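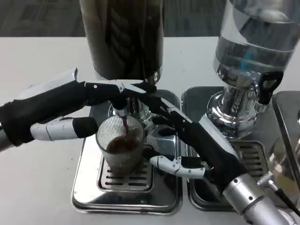

Left grinder dispensing, grounds going into the ribbed cup.

**August, bench notes, Zarken tank-level node, battery claim**

Picked up where I left off. The claim on the Zarken sheet is ten years on the supplied cell with one report an hour. I don't believe it and I'd like to be able to say why with numbers, because Rory has already put "ten years" in the draft for the Getano people.

Setup as before: node 2 on the bench supply, current logger in series, ultrasonic head pointed at a bucket. Antenna is the stubby one they ship. SIM is the roaming one, same as it would be on the tanks at Kerr. Broker (our test server, still badly named, still confusing every new person who reads "broker" in the logs) is logging arrivals and payload size.

First problem was mine. Logger was on the wrong range and clipping the transmit peaks, so everything I wrote down before lunch is worthless. Crossed out. Reran it with the high range and the short leads.

### What I see

- Sleep floor looks good, close enough to the sheet that I can't argue with it. Credit where due.
- Wake and measure is short and cheap. The ultrasonic head is not the problem, whatever Callum says.
- Transmit itself is also fine. The payload is 40 bytes and it goes out in one piece.
- After transmit the radio stays up. On the sheet the line drops straight back to sleep. On my trace it sits at a fat idle level for a good while and then drops.

So that tail is where the charge goes. The sheet counts the energy to send the packet and leaves out the time spent waiting for the network to let go. They have a footnote saying "with release assistance enabled". Fine, but enabled where? I sent the command to turn it on, the module said OK, and the tail was the same length. Did it again after a cold start. OK, same tail.

Two ways to read that:

1. The module accepts the setting and ignores it in this firmware.
2. The module asks properly and the roaming network ignores it.

Can't tell them apart from here with one SIM. Need a local SIM from a network that's known to honor it. Callum has one in the drawer with the dead gateway, he thinks. Ask again.

### The other thing

Left it running and collected 300 reports on Broker. Most were dull. A few came in with a gap before them, and when I lined the gaps up with the trace the node had been doing a full network search each time, antenna going flat out. One of those costs more than a whole string of ordinary reports. Nothing in the Zarken sheet about searches at all. I suppose on their bench, next to their own test cell, there aren't any.

Our bench is near a window. Kerr is at the bottom of a valley with a steel tank next to the antenna. I'd expect more searches there, and I don't have a way to guess how many. Anyone quoting a lifetime for that site right now is making it up, including us.

Longest single search in the log: 528 seconds. I checked the timestamps twice, since the logger clock and Broker's clock don't agree, but this one is measured entirely on the logger so the drift doesn't matter. There's a backoff setting that should cap it. Default is apparently "keep trying". Who picks that for a battery device?

### Rory came by

He says the customer only wants to hear that it outlasts the old dial-out units, which it will. Probably true. He also says we could report less often. Also true, and it would help with the tail, though it does nothing for a search if each wake lands in a bad patch. And the Getano request says hourly, in bold, so someone would have to go and ask them.

He wants a number by the time he sends the draft. I told him I'd give him a range once I have field data and that the wide end of it would be ugly. He wasn't thrilled. For the moment he's changed "ten years" to "multi-year", and I can live with that.

### Don't trust yet

- The capacity figure on the cell. It's quoted at room temperature and a gentle load. Pulse load in the cold is another matter. Need to put one in the freezer with a dummy load.
- The battery percentage the node reports. It said 100 all through the test, including when I wound the supply down to where the radio was browning out. As far as I can tell it's reading a lookup table that was made for some other cell.
- My own tail measurement to better than a rough figure, until I swap the leads. There's a wobble in the idle level that comes and goes when I touch the connector.

### Next

- Callum: local SIM, and find out which firmware the Kerr units shipped with. If it's older than node 2's then half of the above needs redoing.
- Me: set the backoff cap, rerun overnight, foil over the antenna for a crude bad-signal case. Crude is OK, I only want to see whether the cap does anything.
- Me: write to Zarken support and ask for the raw trace behind the sheet. Last time I asked them for a trace they sent the sheet again.
- Freezer test. Label the cell this time.
- Fix the clock on Broker. It has been on this list since spring.

Supply left on, output on, DO NOT switch off at the wall. Node 2 is logging to the second card, first one is full.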